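Imorcombe grasp result, is anyone else unconvinced?

slotrail
Been through the Imorcombe write-up twice. The claim is that a policy trained on 2000 grasps on plain tabletops carries over to patterned surfaces with hardly any loss. Their test is one little wooden cube on a marble-print sheet.

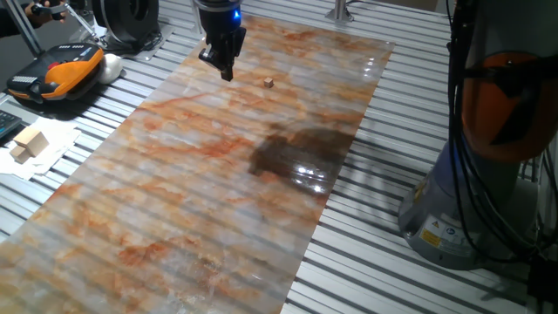 My trouble is with the word "patterned". One print, one cube, 18 trials. I wouldn't put that in an abstract.

Prilwood9
Bit harsh. A pale brown cube on rust and cream swirls is a rotten colour match, and the sheet is glossy. Our lab's detector would fall over on the glare alone.

slotrail
Sure, glare is hard. So vary the glare. The overhead lights never changed over all 18.

lokness_b
They do move the cube, to be fair. Section 4 has the start positions.
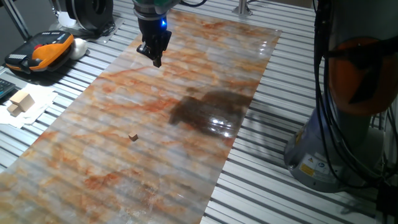 What I couldn't find was how those positions were picked. If a person chose them by eye, I'd want to know whether any landed on the dark blotch. That's where I'd expect it to miss.

Prilwood9
Appendix says "spread over the sheet". Okay, that's vague, I'll give you that one.

slotrail
And no baseline on the bare slats — those ribs are a pattern too. Give me 100 trials over nearly any three surfaces and I'll shut up.

chowdhury_fan
Has anyone emailed the authors? The code was meant to be out in February.

lokness_b
I did. No reply yet.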